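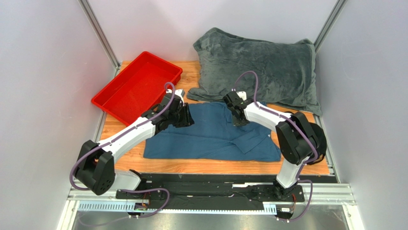
Dernière modification de cette page : 10 août 2021

Chapitre 7
Plier, poser, ranger : le linge sur la table

J'ai appris à plier une chemise à vingt-deux ans passés, et encore, c'est ma colocataire Dilek Altıntaş qui m'a prise en pitié (elle avait vu l'intérieur de mon armoire, la pauvre). Jusque-là je roulais tout en boule, je fermais la porte très vite et je repassais le matin même, en retard, avec un fer qui crachait. Si vous en êtes là, tant mieux, ce chapitre est pour vous !

On a vu au chapitre précédent comment trier le linge et lire les étiquettes. Maintenant, on s'occupe de ce qui se passe entre le séchage et l'étagère. Et on commence par la surface, parce que c'est elle qui décide de presque tout. Le lit, c'est tentant, mais c'est mou : le tissu s'enfonce, les bords filent de travers, on tire d'un côté et l'autre se défait. Prenez une table. Un plateau en bois fait très bien l'affaire, à condition qu'il soit propre et sans écharde.

Regardez où se trouve la chemise bleue : au milieu, devant, presque jusqu'au bord du plateau. C'est la bonne place. Le coussin gris foncé est repoussé au fond, contre le mur, et le plateau rouge reste dans le coin gauche, vide. Moi, j'ai longtemps fait l'inverse, le bac sous le nez et la chemise coincée derrière, et je finissais avec les coudes dans les manches.

La chemise, elle, n'est pliée qu'en partie. On a déjà une forme à peu près rectangulaire, et sur la moitié droite on distingue les lignes de pli et un pan qui fait plusieurs épaisseurs. C'est exactement le stade où je veux que vous vous arrêtiez, les premières fois. Posez les mains à plat, lissez du centre vers les bords, et reprenez ce qui gondole. Un faux pli écrasé à ce moment-là, vous le retrouverez sur vous jeudi en réunion... enfin, moi, je l'y ai retrouvé.

Un mot du coussin. Dans le cours que je donnais avec Haruna Minami, on me demandait toujours s'il fallait le plier aussi. Non ! Une matière douce et épaisse, ça se tapote, ça se redresse, et ça se range debout si on a la place. On y reviendra avec les plaids et les couettes, qui m'ont valu quelques disputes.

Ce qu'il vous faut pour la suite :

une table dégagée sur une largeur de chemise, manches étalées
une chemise en coton, déjà portée et lavée plusieurs fois
un bac ou un plateau à bords relevés
40 minutes devant vous, sans téléphone

7.1 Par où commencer : le col ou les manches ?

Dilek commençait par les manches, Haruna par le col, et je vais vous montrer les deux. Boutonnez d'abord le haut de la chemise, retournez-la, dos vers vous, et tirez doucement sur les épaules jusqu'à ce que les coutures soient bien en face l'une de l'autre.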